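Keeping a rain gauge for a year

04/01/2022

I started writing down the rain in Brikesby because I was tired of guessing. The forecast on my phone is for the airport, and the airport is on the other side of the ridge. When it said a quarter inch I would skip watering, and half the time the beans drooped anyway.

The first gauge was the cheap kind on a stake. It cracked in the first hard freeze. I replaced it with a Stokska tube gauge, which has a 4-inch funnel on top and a narrow tube inside, so a small amount of rain reads as a tall column. It is mounted on a post at the back fence, 14 feet from the shed. It should be farther from the shed than that, but then it would be in the neighbor's yard.

I read it at seven in the morning and write the number in a notebook. If I am away, I write down the total when I get back and put a bracket next to the days it covers. There are more brackets than I would like in July.

Snow was the part I had to learn. You take the funnel and the inner tube off before it starts, let the snow fall into the outer cylinder, bring the whole thing inside, and melt it. Waiting for it to melt on its own takes most of the morning. What works better is to measure out a known amount of warm water, pour it in, swirl, and then subtract what you added from the total. For that you need a jug with marks you trust. I checked mine against the kitchen scale and it read high by a spoonful at the top line, so now I only use the lower lines. 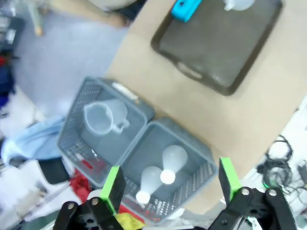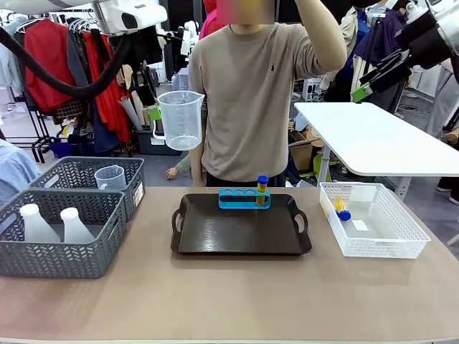 A reader going by Gündoğdu wrote in after my last post to say that I should weigh the snow and forget the jug. Put the cylinder on the scale empty, write the weight on the side with a paint marker, and after that every snowfall is one subtraction. No warm water, no melting, and no error from pouring. The catch is that you have to work out how many grams make an inch for your own cylinder, but you only do that once.

I tried it for the last two snows and it is faster. The outside of the cylinder has to be wiped dry first or the reading is off. I have kept doing the warm water method alongside it for now, and the two have not been far apart.

The notebook is nearly full. I looked at the Clakari weather station, the one that sends the readings to your phone, but it costs 400 dollars and still needs somebody to go out and clear the leaves from the funnel. I bought another notebook.

As for the garden, I water less than I did. A storm that sounds heavy on the roof at night is often only a tenth of an inch, and a slow gray day with nothing to hear can leave half an inch in the tube. I go by the tube. The beans did fine last summer. The tomatoes split, but that was one big rain at the end of a dry stretch, and knowing the number did not help them.

I still need to move the post before the lilac gets any taller.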